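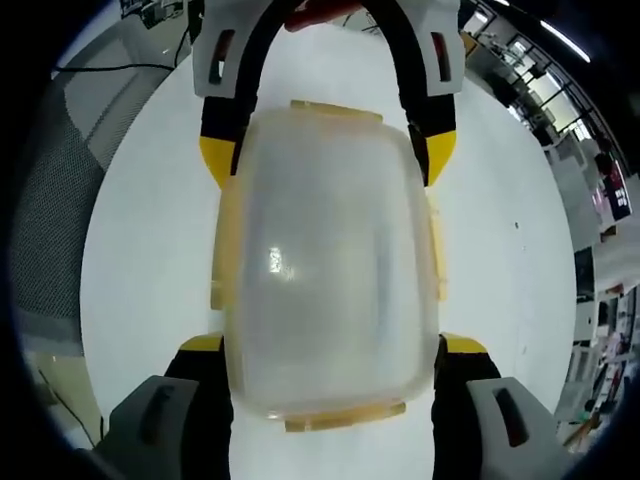 Setting Up a Drinks Table at Home: Ice, Citrus, Syrup and the Washing Up

Posted 07/08/2020 by Elsa Nygård

I spent a good part of my working life behind the bar at the Boltow in Mornberg, and long after I hung up my apron I still can't throw a birthday party without setting out the drinks table as if a full house were coming through the door. My family teases me about it, and then they all go and stand next to it for the whole evening! So I've finally written down the things I get asked about most. Some of it is real bar practice and some of it is just how I like to do it, and you're welcome to ignore whichever parts don't suit your kitchen.

Ice first, always. Start making it two days ahead and keep moving the finished cubes into a freezer bag so the trays are free for another round. Squeeze the air out of the bag and keep it well away from the fish and the onions, because ice picks up smells faster than you'd think. If the cubes have frozen into one great lump, drop the bag on the back step a couple of times, or wrap it in a dish towel and give it a few whacks with a rolling pin. On the night, use one bucket of ice for chilling bottles and a separate one for putting in glasses, and give the second one its own scoop or tongs. A drinking glass is not a scoop. I've seen a rim chip off into an ice well at the height of a December party, and every last cube had to go.

For lemons and limes, wash them in warm water and dry them before you cut. Trim both ends, cut from end to end, and flick the seeds out with the point of the knife. Wedges are for squeezing and wheels are for looking pretty, so make more wedges. I cut mine the same afternoon and keep them covered in the fridge with a barely damp paper towel on top. Mint is a different animal altogether — stand it in a glass of water like a bunch of flowers, and don't pull the leaves off until somebody asks for one.

Simple syrup couldn't be simpler, which I suppose is why they call it that. Equal cups of sugar and water, warmed and stirred until it goes clear, then left to cool all the way before it goes into a clean bottle in the fridge. I used to flavor it with everything under the sun (rosemary, peppercorns, one very unfortunate batch with celery), but these days I make it plain and maybe add a strip of lemon peel while it cools. Write the date on a bit of masking tape and stick it on the bottle.

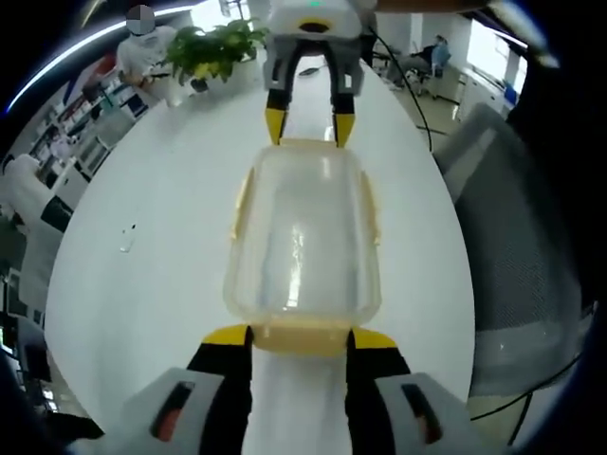
Can I squeeze the lime juice the day before?

You can, and it will be safe and perfectly drinkable if you keep it cold and tightly covered, but it loses its brightness overnight. I squeeze mine the same afternoon and strain it through a tea strainer. If you really must get ahead, do the lemons the day before and leave the limes for last.

Now, glasses. At home you'll never have enough of any one kind, and it doesn't matter a bit. Put out whatever you own, tumblers at the back and stemmed ones at the front where no one has to reach over them. Wash them in hot water with only a little soap, rinse well, and let them drain upside down on a rack for a while before you polish them with a cotton towel that has never met fabric softener. A cloudy glass will often come clear with a short soak in warm water and white vinegar.

The table itself should be away from the kitchen doorway, if you have any choice in the matter. I learned that at my niece's engagement party, when I could not get past my own guests to the oven and the cheese puffs suffered terribly. Put the water and the soft drinks in the easiest spot, with a big pitcher you don't mind refilling, and set a tray under anything sticky. Leave a bowl for the bottle caps and peels, and a folded cloth for spills.

Last thing at night, I do only three jobs. Opened vermouth goes in the fridge, leftover syrup goes in the fridge, and the cutting board gets scrubbed so the lemon doesn't sit on it. The glasses can wait on the counter until morning, when I do them with the radio on and a large pot of coffee beside me.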